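공용 회의실 및 휴게 공간 정기 안전점검표 (의견 포함)

시설명: 브렐우드 연수동 (Brellwood)
관리 주체: 누키네 시설관리부 (Nukine)
점검일: 2019년 3월 8일
점검 책임: 엘프리데 에거(Elfriede Egger)
점검 참여: 베아트 그루버(Beat Gruber), 벤델린 마이어호퍼(Wendelin Mayrhofer)
검토: 빈첸츠 뫼슬리(Vinzenz Mösli)
점검 대상 면적: 1,159㎡

판정 구분은 적합, 조건부 적합, 부적합, 해당 없음의 네 가지로 한다. 조건부 적합은 사용을 제한하지 않되 기한 내 조치가 필요한 경우에 적용하며, 부적합은 조치가 완료될 때까지 해당 설비 또는 구역의 사용을 중지하는 경우에 적용한다. 의견란은 현장에서 확인한 사항과 담당 부서의 회신을 함께 기재한 것이다.

1. 피난 및 출입

1-1. 주 출입문의 개폐 상태
판정: 적합
의견: 양쪽 문짝 모두 정상적으로 열리고 닫힌다. 도어클로저의 닫힘 속도는 지난 점검 이후 재조정되었으며, 현재 상태를 유지한다.

1-2. 복도 유효 폭 확보
판정: 조건부 적합
의견: 동측 복도에 접이식 의자 운반대가 놓여 있어 통행 폭이 줄어든다. 행사 종료 후 운반대를 창고로 되돌리는 절차가 이용 안내문에 빠져 있으므로 문구를 추가한다. 벤델린 마이어호퍼가 안내문 수정을 담당한다.

1-3. 비상구 표시등 점등
판정: 적합
의견: 상용 전원 차단 시에도 점등이 유지되었다. 서측 계단 입구의 표시등은 덮개가 변색되어 글자 식별이 다소 어려우나 기준에는 미달하지 않는다. 차기 교체 품목에 포함한다.

1-4. 방화문 관리
판정: 부적합
의견: 2층 방화문 하부에 고임목이 끼워져 상시 개방 상태로 사용되고 있었다. 현장에서 즉시 제거하였다. 동일 사항이 전회 점검에서도 지적된 바 있으므로 이용 부서에 서면으로 통보하고, 해당 부서장의 확인 서명을 받아 본 점검표에 첨부한다. 서명이 접수될 때까지 본 항목의 판정은 변경하지 않는다.

2. 소방 설비

2-1. 소화기 비치 및 압력
판정: 적합
의견: 비치 위치는 도면과 일치한다. 지시압력계의 바늘은 전량 정상 범위 안에 있다. 탕비실 앞 소화기의 점검표는 기재란이 모두 채워져 새 양식으로 교체하였다.

2-2. 연기감지기 작동
판정: 적합
의견: 시험기로 작동을 확인하였다. 소회의실 감지기의 수신반 표시 명칭이 구 호실 번호로 남아 있다. 실제 화재 시 위치 파악에 혼선을 줄 수 있으므로 그라브너(Grabner)에 명칭 변경을 의뢰한다.

2-3. 스프링클러 헤드 하부 장애물
판정: 조건부 적합
의견: 비품 창고의 최상단 선반에 적재된 상자가 헤드에 지나치게 가깝다. 상자를 아래 칸으로 옮기고 선반 측면에 적재 한계선을 표시한다.

2-4. 비상방송 청취 상태
판정: 적합
의견: 모든 회의실에서 문을 닫은 상태로 안내 음성을 알아들을 수 있었다. 대회의실의 경우 음향 설비를 사용하는 중에는 방송이 묻힐 우려가 있다는 이용자 의견이 있었다. 비상방송 연동 차단 기능의 설치 여부를 그라브너에 문의하였으며 회신을 기다리고 있다.

3. 전기 설비

3-1. 분전반 잠금 및 표시
판정: 적합
의견: 회로 명칭표는 최신 상태이다. 분전반 앞 공간에 적치물은 없다.

3-2. 콘센트 및 멀티탭
판정: 부적합
의견: 휴게실에서 멀티탭에 다른 멀티탭을 이어 전기 주전자와 전자레인지를 함께 사용한 사례가 확인되었다. 두 번째 멀티탭은 회수하였다. 전열기기는 벽면 콘센트에 단독으로 연결하여야 한다. 휴게실의 벽면 콘센트 수가 부족하다는 이용자 측 설명은 타당하므로 증설 견적을 요청한다. 증설 전까지 전자레인지의 사용을 중지한다.

3-3. 누전차단기 시험
판정: 적합
의견: 시험 단추에 의한 차단 동작을 확인하였다. 시험 전 이용 부서에 사전 공지가 이루어졌다.

3-4. 바닥 배선
판정: 조건부 적합
의견: 중회의실의 배선 덮개 한 곳이 바닥에서 들떠 있다. 임시로 테이프를 붙여 고정하였으며, 덮개 자체는 교체가 필요하다. 이용자가 발표 장비의 위치를 임의로 바꾸면서 덮개를 반복하여 떼어 낸 것으로 추정된다는 베아트 그루버의 의견이 있었다.

4. 가구 및 집기

4-1. 탁자의 수평 및 고정 상태
판정: 적합
의견: 흔들림이 있던 탁자는 받침 나사를 조정하여 해소하였다. 탁자 상판의 모서리에 손이 베일 만한 파손은 발견되지 않았다.

4-2. 의자의 구조 및 바퀴
판정: 조건부 적합
의견: 사무용 의자 2개의 바퀴가 원활하게 구르지 않는다. 해당 의자에는 사용 금지 표찰을 붙여 창고로 옮겼다. 납품처인 뎀스카(Demska)에 부품 공급을 요청하되, 공급이 어려운 경우 폐기한다. 이용자가 임의로 표찰을 제거하고 의자를 다시 사용하는 일이 없도록 창고 열쇠 관리에 유의한다.

4-3. 선반 및 수납장의 전도 방지
판정: 적합
의견: 벽 고정 철물의 풀림은 없다. 신규 수납장 설치 시에는 고정 작업이 완료된 뒤 물품을 수납하도록 한다.

4-4. 탁상 소품 및 필기 용품
판정: 적합
의견: 회의 종료 후 탁자 위에 남은 개인 물품은 당일 안내실에 맡긴다. 음료 용기는 뚜껑을 닫아 두고 전원 장치 가까이에 놓지 않는다. 장식물은 회의 진행과 시야에 지장이 없는 크기로 제한한다.

5. 바닥, 벽 및 조명

5-1. 바닥 미끄럼
판정: 조건부 적합
의견: 주 출입구의 매트가 말려 올라가 발이 걸릴 위험이 있다. 가장자리가 눌린 제품으로 교체한다. 우천 시에는 현관 안쪽까지 물기가 들어오므로 오전과 오후 각각 한 차례 바닥을 닦고 기록을 남긴다.

5-2. 벽면 및 천장 마감
판정: 적합
의견: 남측 회의실 천장에 오래된 누수 흔적이 있으나 확대되지 않았다. 얼룩의 외곽을 연필로 표시해 두었으므로 다음 점검자는 이를 기준으로 변화를 확인한다. 도장 보수 시에 표시를 지우지 않도록 작업자에게 미리 알린다.

5-3. 조도
판정: 적합
의견: 대회의실 뒷줄의 등 한 개가 깜박여 교체하였다. 복도 조명의 점등 시간은 하절기에 맞추어 7월에 변경한다.

5-4. 유리 및 창호
판정: 적합
의견: 유리 칸막이의 충돌 방지 표시가 일부 벗겨져 새로 부착하였다. 창문 열림 제한 장치는 정상이다.

6. 위생 및 환기

6-1. 환기 설비
판정: 조건부 적합
의견: 급기구의 먼지가 기준 이상으로 쌓여 있다. 필터 교체 기록의 마지막 기재 사항과 실제 필터에 적힌 날짜가 일치하지 않는다. 기록 작성자를 확인하고, 필터는 기록과 관계없이 새것으로 교체한다.

6-2. 탕비실 위생
판정: 적합
의견: 배수구의 냄새가 없고 수건은 교체되어 있었다. 냉장고 안의 식품에는 보관자의 이름을 적도록 안내문이 부착되어 있으며 대체로 지켜지고 있다.

6-3. 구급함
판정: 조건부 적합
의견: 소독용 제품 중 사용 기한이 지난 것이 있어 폐기하였다. 보충품은 팔로마 들라크루아(Paloma Delacroix)에게 신청한다. 구급함의 위치를 모른다고 답한 이용자가 있으므로 각 회의실의 이용 안내문에 위치를 표시한다.

7. 조치 기한 및 담당

방화문 관리(1-4): 즉시. 이용 부서장 확인 서명 포함. 담당 엘프리데 에거.
콘센트 증설 견적(3-2): 20일 이내. 담당 베아트 그루버.
배선 덮개 교체(3-4): 20일 이내. 담당 베아트 그루버.
창고 적재물 이동(2-3): 즉시. 담당 벤델린 마이어호퍼.
수신반 명칭 변경(2-2): 그라브너의 방문 일정에 따른다.
의자 부품 요청(4-2): 뎀스카 회신 후 결정한다.
환기 필터 교체(6-1): 즉시. 교체 후 기록지 사본을 제출한다.

8. 검토자 의견

방화문과 멀티탭에 관한 지적은 설비의 결함이 아닌 사용 방법에서 비롯된 것이다. 표찰과 안내문만으로는 개선이 더디므로 이용 신청을 접수하는 단계에서 담당자가 구두로 한 번 더 안내할 것을 요청한다. 신청서 양식에는 이미 확인란이 있으나 비워 둔 채 접수된 사례가 적지 않다. 확인란이 비어 있는 신청서는 반려한다.

연수동의 연간 이용 인원은 거의 1,000명에 이르며, 외부 기관의 이용도 포함된다. 외부 이용자는 피난 동선에 익숙하지 않으므로 행사 시작 전에 주관자가 비상구의 위치를 직접 알려야 한다. 이 사항은 대관 조건에 명시되어 있다.

조건부 적합으로 판정된 항목은 조치 결과를 서면으로 제출하고, 현장 재확인을 거친 뒤 적합으로 변경한다. 전화나 구두에 의한 완료 보고는 인정하지 않는다. 재확인 시에는 최초 점검자 가운데 한 명이 반드시 참여한다.

검토: 빈첸츠 뫼슬리

본 점검표의 원본은 시설관리부에서 보관하고, 사본은 연수동 안내실에 비치한다. 기재 내용에 이의가 있는 부서는 의견서를 작성하여 시설관리부에 제출할 수 있다. 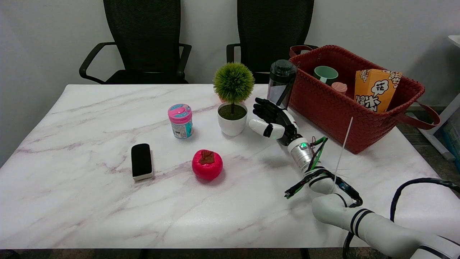
의견서에는 해당 항목 번호와 제출 부서명을 기재하며, 접수된 의견서는 점검표 원본에 함께 철하여 다음 점검 시 검토한다.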